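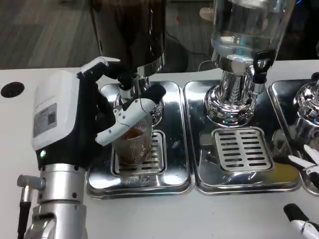 Wamora 双边会谈席卡与桌旗套装

2025年5月8日　文／Graciela Lagos

双边会谈的长桌摆起来其实很好看：国旗居中，席卡排成一条直线，主宾一落座就知道自己该看向哪里。可是做过会务的人都清楚，这条直线有多难对齐。席卡被袖口一带就歪，旗杆插进底座总差那么一点角度，译员的牌子又常常和别人的不一样高。Wamora这套东西就是照着这些毛病做出来的，我用了一段时间，越用越喜欢，所以这一页写得长了些，请多包涵。

套装面向使领馆、外事办公室、友好城市机构和大学的国际交流部门。小型会见可以用，签字仪式也可以用，换一换卡片，还能拿去布置欢迎午餐的座位。

箱内物品

席卡座若干，按订购的席位数配齐
空白席卡200张，双面可打印
桌旗底座一个，旗杆2根
对位绳一条，带可移动的小夹
席位图模板，有横桌、U形桌和圆桌的版式
布面收纳箱，内衬可拆洗

席卡座

席卡座是铸铝的，底面贴了一层薄硅胶，放在木桌、玻璃桌和台布上都站得稳。卡槽开在顶部，带一点后倾，坐在对面的人不用低头就能读到名字。最让我高兴的是换卡的方式：卡片从侧面推进去，座子本身不用动。代表团临时换人，这在外事活动里再平常不过了，工作人员走过去，一推一抽，整排席卡的位置分毫不变！

卡纸为200克，两面都有细微的纹理，激光打印和钢笔书写都吃墨。中文姓名建议只写姓名，职务放在席位图里；外文姓名较长时，模板会自动缩小字号，但同一排的字号会保持一致。我以前用别家的模板，最怕的就是一位大使的名字比邻座小了一圈，看着实在失礼。

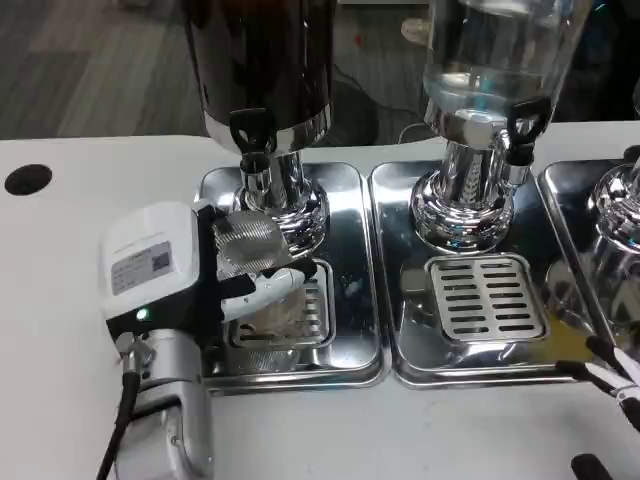

表面处理是Wamora下功夫最多的地方，席卡座和旗座都只做哑光。会谈开场那几分钟通常有摄影记者在场，桌上任何发亮的东西都会在照片里抢戏。想想茶歇台就明白了：白色台面上并排放着几台不锈钢饮料机，底下的接水盘抛光得像镜子一样，放在那里挺精神，可要是把同样的光面搬到会谈桌中央，镜头里先看到的就是反光，名字反倒要找一找。哑光的座子不会这样，灯光打上来只有一层柔和的灰。颜色有深灰和米白两种，浅色桌面我会选深灰，名字看起来更清楚。

桌旗底座

底座的两个插孔略微外张，旗面垂下来互不遮挡。旗杆插到底会有轻轻的一声“咔”，之后就不再转动，这个设计我太喜欢了，再也不用在代表团进门之前蹲下来捏旗杆。杆顶的旗钩可以上下微调，两面旗的长宽比例不同时，也能让上沿平齐。

套装里不含旗帜。各国国旗的比例和颜色都有自己的规定，请向可靠的旗帜供应商订购，并在使用前与对方礼宾人员核对正反面和悬挂方向。左右次序也请按主办方的礼宾惯例来定，模板里把主方和客方的位置都留成了空白，方便各家照自己的规矩填写。

多边场合需要更多旗位，可以选购Odero连接条，把几个底座连成一排。连接条藏在底座下面，从正面看不出来。

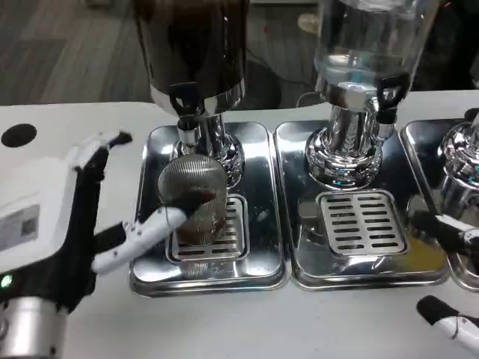 白色台面上的饮料机与不锈钢接水盘

对位绳怎么用

把绳子沿桌边拉直，两头用夹子固定，再把小夹移到每个座位的中线上。席卡座的背面有一道刻线，刻线对准小夹，放下，完成。全部摆好以后收走绳子，站到桌子一头看过去，那条线直得让人心里舒坦。长桌最好从主宾席开始，往两边摆；如果从一端摆起，到了另一端容易多出半个座位的空当。

译员席单独说一句。译员坐在主宾侧后方时，席卡常常被省掉，我还是建议摆，放在旁边的小桌上也好。套装里的席卡座高度统一，译员的名字与代表的名字一样清楚，换场交接时大家都方便。

去年11月，Quezada友城交流项目在Illstead开会，会场上午是双边会谈，下午改成圆桌讨论。我们用同一套席卡座摆了两种桌形，上午的卡片翻到背面就是下午的席次。圆桌版式那时还是初稿，弧度稍微偏大，现在的模板已经改过了。

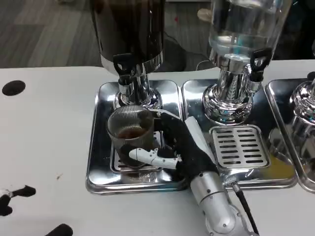
Ivana Ulloa来信说，她最看重的倒是席位图模板：双方交换名单的时候，一处改了姓名拼写，席卡和桌次表跟着一起改，省去了来回核对。她还希望能加上从右向左书写的文字版式，并提醒说，阿拉伯文姓名在现有模板里需要手动调整对齐。

这条意见提得非常好。从右向左的版式正在做，完成后老用户可以直接下载，不必重新购买套装。在那之前，请先在文字处理软件里排好姓名，导出后放进模板的图片框，打印效果是一样的。

保养与存放

席卡座用微湿的软布擦拭即可，硅胶底沾了台布的绒毛，可以用胶带粘掉。旗杆请平放，不要斜靠在墙角。空白席卡怕潮，拆封后最好连同原来的纸盒一起放回箱中。箱内的隔层可以拔出来重新排列，我自己把对位绳放在最上面一层，打开箱子头一件要用的就是它。

运输时旗杆与底座要分开放。随代表团出访的话，整箱可以托运，但席卡建议随身带，名单往往到了当地还会变，手边有空白卡片心里踏实。

选配件

Odero连接条，用于多边场合
加宽席卡座，适合姓名与机构名称同时出现的卡片
签字仪式文件夹垫，深蓝或酒红，哑光布面
补充装空白席卡，纸张与套装内的相同

订购时请注明席位数、座子颜色和常用的桌形。混合颜色也可以，比如代表席用深灰、随行人员席用米白，这样摆出来层次分明，现场找座位也快。

相关条目

签字桌与签字笔座的选择
代表团名单的双语排版
友好城市来访：座次安排入门
Wamora会议室门牌
Odero连接条安装说明
午餐会桌次表模板更新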